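**Dustden packing works hands the lifting to robot arms, and the tea break gets longer**

11 September 2025

If you have ever wondered who puts the jars into the boxes before they reach the shop, the answer at Briem, the family-run pickle and preserve maker on the Prakolgate road, used to be eleven people with strong wrists and a great deal of patience. Since the spring a good part of that work has gone to a line of robot arms, and this week the firm opened its doors to neighbours who wanted to see how everyone was getting on.

The arms came from Oltusance, and there are eight of them, set out along the old filling room where the long benches used to be. They pick up the full jars, turn them so the labels face the same way, and set them down in trays of nine. It is steady, rather soothing work to watch, and more than one visitor had to be moved along gently so that the people behind could have a turn at the rail!

All eleven packers are still with the firm, which was the first thing most of Dustden wanted to know. Four now look after the arms, five have moved to cooking and tasting, and the other two deal with orders from the small shops that the firm never had time to ring back. The early shift starts an hour later than it did, and the morning tea break has grown to a proper length — long enough, we were told, to drink the tea while it is hot.

There have been grumbles too, and the packers were quite open about them. The room is quieter but also a bit lonelier, with people spread out where they once stood elbow to elbow and talked all day. Learning the new controls took some of them most of the summer, and there is still a feeling that the arms get fussed over more than the staff when something goes wrong.

Part of the training is done on a computer, where a new movement can be tried in a made-up room long before it is let anywhere near a real jar of piccalilli.

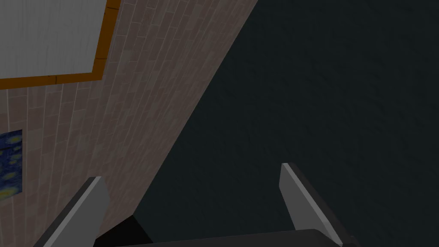 The packers who look after the arms take turns at this, an afternoon each, and a couple of them have become very keen and stay on past the end of the shift to have another go. Any new movement has to be run 100 times without a slip before it is allowed on the line. The next job they are working towards is the small chutney pots, which are lighter and more awkward to hold, and Briem hopes to have those going through by November, in good time for the Christmas hampers.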